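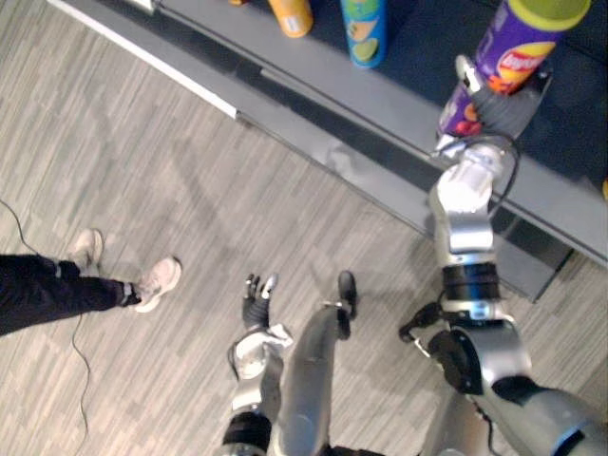 # Práctica 6. Reposición de estantería con teleoperación

Asignatura: Taller de Robótica de Servicio
Profesora responsable: Encarnación Montes
Apoyo de laboratorio: Telmo Llorente
Sala: aula Echevarría, planta baja
Entrega de la memoria: última semana de noviembre

## 1. Objetivo

Cada equipo registra demostraciones de una tarea de reposición, las revisa, descarta las que no sirven y entrena con el resto la política que se usará en la práctica 7. La nota de esta práctica depende de la calidad de los registros y de la memoria. El comportamiento de la política se evalúa en la siguiente.

Tarea completa: coger un bote de aperitivos de la mesa, llevarlo a la estantería, dejarlo de pie en su hueco y soltarlo. Tarea inversa: retirar un bote de la estantería y dejarlo de pie en la mesa. Las dos cuentan por igual y hay que entregar registros de ambas.

## 2. Repaso de la teoría

En la clase anterior vimos el aprendizaje por imitación en su forma más simple: un conjunto de pares observación-acción y una red que aprende a predecir la acción. Conviene tener presentes tres puntos.

**Deriva.** La política comete errores pequeños que la llevan a estados que no aparecen en las demostraciones. En esos estados predice peor, y el error crece. Por eso pedimos que parte de los registros incluya correcciones: una aproximación algo desviada que el operador endereza antes de cerrar la mano. No hay que fingir fallos grandes.

**Multimodalidad.** Si un operador rodea el bote por la izquierda y otro por la derecha, una red que promedia aprende a ir por el centro y lo empuja. El equipo debe acordar antes de empezar con qué mano se trabaja, por qué lado se entra y a qué altura se agarra. Se escribe en la ficha y se cumple.

**Longitud de la acción.** Usaremos predicción por bloques de 40 pasos. Con bloques muy cortos el movimiento tiembla; con bloques muy largos el robot tarda en reaccionar si el bote se mueve. En la memoria podéis probar otro valor, pero el de 40 es obligatorio como referencia.

Quien no siguiera la demostración del error acumulado tiene el desarrollo en los apuntes del tema 4, apartado de cotas. Hay una errata en la segunda desigualdad — el exponente del horizonte es 2 — que Bonifacio Cordero señaló en clase y que corregiré en la próxima versión.

## 3. El agarre de un bote cilíndrico

Un bote alto y estrecho es un objeto sencillo de ver y bastante incómodo de colocar. El centro de masas de un bote lleno queda cerca de la mitad de la altura, y la base es pequeña comparada con esa altura. Si *r* es el radio de la base y *h* la altura del centro de masas, el ángulo a partir del cual vuelca cumple:

 tan(θ) = r / h

Con r = 3,5 cm y h = 12 cm, θ sale algo mayor de 16 grados. Es el margen que tenéis al soltar. Si la base toca el estante inclinada más allá de ese ángulo, el bote cae en cuanto se abre la mano.

Respecto a la altura de agarre:

- Por la mitad inferior, la mano controla mejor la base, y el bote se mueve menos al apoyarlo. El inconveniente es que los dedos quedan cerca del estante y pueden rozarlo.
- Por la mitad superior hay más espacio para los dedos, pero cualquier giro de la muñeca desplaza mucho la base.
- Por la tapa no se agarra. Las tapas son de plástico y ceden.

El pulgar se cierra el último. Primero se apoyan los dedos en el costado, se comprueba que el bote no se ha desplazado y después se cierra el pulgar. Al soltar, orden inverso: pulgar, pausa breve, dedos, y retirada de la mano en horizontal. Levantar la mano antes de haberla separado arrastra el bote hacia arriba por un lado.

## 4. Preparación del puesto

1. Encender el robot en modo de reposo y esperar al aviso de Telmo. No se toca el mando hasta entonces.
2. Comprobar que la parada de emergencia está al alcance de la persona que vigila, nunca del operador.
3. Revisar por dónde van los cables antes de mover la base, y otra vez cada vez que cambie la posición del robot.
4. Calibrar las dos manos: abrir, cerrar, abrir. Si un dedo no vuelve a su posición, se avisa y se anota.
5. Crear la sesión en Diltow con el nombre del equipo y el número de puesto.
6. Grabar un episodio vacío de diez segundos con el robot quieto. Sirve para detectar retrasos entre cámara y articulaciones.

Diltow guarda los episodios en el servidor Renircombe. La carpeta local se borra cada noche, así que un episodio sin subir se pierde.

## 5. Disposición inicial y variación

El estado inicial no debe repetirse de un episodio a otro. Si los botes están siempre en los mismos puntos, la red aprende la posición y deja de mirar la imagen, y en la práctica 7 cambiaremos las posiciones a propósito. Variad el color del bote que se mueve, el hueco de destino y la orientación de la etiqueta. También la distancia entre el robot y la mesa, dentro de la zona permitida.

Orden de las variaciones que recomendamos:

| Bloque | Qué cambia | Qué se mantiene |
|---|---|---|
| A | Posición del bote en la mesa | Hueco de destino, color |
| B | Hueco de destino | Posición en la mesa |
| C | Color del bote | Posición y hueco |
| D | Todo | Mano y lado de entrada |

El bloque D es el más largo y el que más pesa en el entrenamiento. No lo dejéis para el último turno.
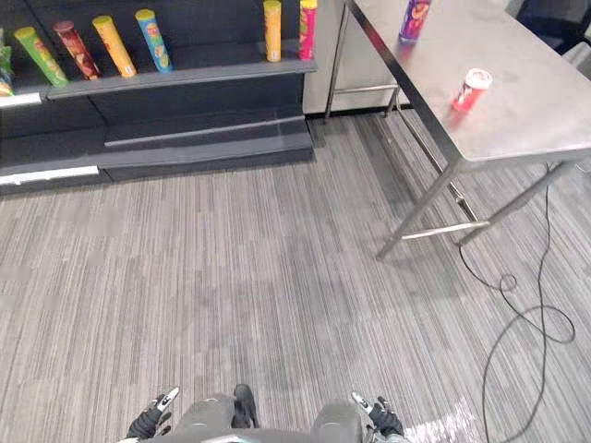

El criterio de validez se aplica al estado de todos los objetos, y no solo al que lleva la mano. Antes de pulsar grabar se mira la mesa completa y luego la estantería. Un bote como el rojo de tapa blanca, inclinado sobre el metal, obliga a decidir: si el episodio pertenece a los bloques A, B o C se endereza a mano y se empieza después; si es del bloque D puede quedarse, con la etiqueta `inclinado` en la ficha. Lo mismo vale para el verde lima del estante, que se inclina un poco. El hueco ancho que queda entre los botes de la izquierda y los del extremo derecho es un buen destino para el bloque B, porque la mano entra sin rozar a los vecinos. Cuando lo tengáis dominado, pasad a huecos estrechos.

La superficie de la mesa refleja la luz, y en la moqueta también aparece alguna mancha de brillo. No intentéis eliminarlos. Sí hay que evitar que cambien a mitad de un episodio: las persianas no se tocan mientras se graba.

## 6. Reparto de papeles

Cada equipo tiene tres papeles y rota al terminar cada bloque.

**Operador.** Maneja el robot. No habla durante el episodio salvo para pedir que se pare.

**Vigilante.** De pie, a un lado, con la parada de emergencia en la mano. Mira al robot, no a la pantalla. Calzado cerrado y nada colgando: ni acreditaciones, ni cordones, ni bufandas.

**Anotador.** Rellena la ficha, numera los episodios y decide si se repiten. Su decisión no se discute durante la sesión. Si hay desacuerdo, se revisa el vídeo después.

El vigilante puede acercarse a recolocar botes solo cuando el operador ha dicho «quieto» y ha soltado el mando. En el turno de la mañana del año pasado hubo un golpe en una muñeca por saltarse este paso. No pasó nada serio, pero desde entonces el incumplimiento supone repetir la sesión completa.

## 7. Ficha de episodio

Campos obligatorios:

- número de episodio y bloque
- operador
- tarea (reponer o retirar)
- mano usada
- color del bote
- hueco de destino, contando desde la izquierda del estante
- resultado: `bien`, `corregido`, `caída`, `abortado`
- observaciones

Ejemplo de ficha bien rellenada, del equipo de Patricio Escobar:

 episodio: 17 bloque: C
 operador: P. Escobar
 tarea: retirar mano: derecha
 bote: naranja hueco: 3
 resultado: corregido
 obs: primer cierre alto, abro, bajo dos dedos, cierro otra vez.

La observación es corta y permite encontrar el momento en el vídeo. «Ha ido regular» no sirve.

## 8. Qué se descarta

Se eliminan del entrenamiento los episodios con resultado `abortado` y los que tengan pérdida de imagen. Los de `caída` se guardan en carpeta aparte y no se borran; los usaremos en el tema de detección de fallos. Los `corregido` se quedan.

Cuidado con las pausas. El operador que piensa con el robot parado delante del bote enseña a la red a pararse delante del bote. Recortad cualquier pausa superior a dos segundos con la herramienta de Diltow y conservad el original.

## 9. Entrenamiento

El conjunto común del curso, Lallumthorpe, tiene 530 episodios de años anteriores y 3562 segmentos ya recortados. Se entrena primero con él y después se ajusta con los registros del equipo. No lo modifiquéis: está montado en solo lectura, y quien necesite otra partición debe copiar el índice y trabajar sobre la copia.

Anselmo Paredes ha dejado el cuaderno de entrenamiento en la carpeta compartida. Hay que cambiar la ruta de los datos y el nombre del equipo en la primera celda. Lo demás puede ejecutarse tal cual. Si la pérdida de validación sube desde el principio, revisad el desfase con el episodio vacío antes de tocar la tasa de aprendizaje.

## 10. Memoria

Máximo seis páginas, con estos apartados:

1. Acuerdo previo del equipo sobre mano, lado y altura de agarre.
2. Tabla de episodios por bloque y resultado.
3. Dos episodios `corregido` comentados, con el instante exacto de la corrección.
4. Curvas de entrenamiento y validación con bloque de 40 pasos.
5. Una variación elegida por el equipo y su efecto.
6. Problemas del puesto: cables, manos, cámara, retrasos.

El apartado 3 vale el doble que los demás. El 6 no puntúa, pero la memoria no se corrige si falta.

Dudas sobre el montaje, a Telmo, en el aula Echevarría de 12:00 a 13:30. Dudas sobre la memoria, en mi tutoría. Los equipos que todavía no tengan turno deben apuntarse en la hoja de la puerta del laboratorio.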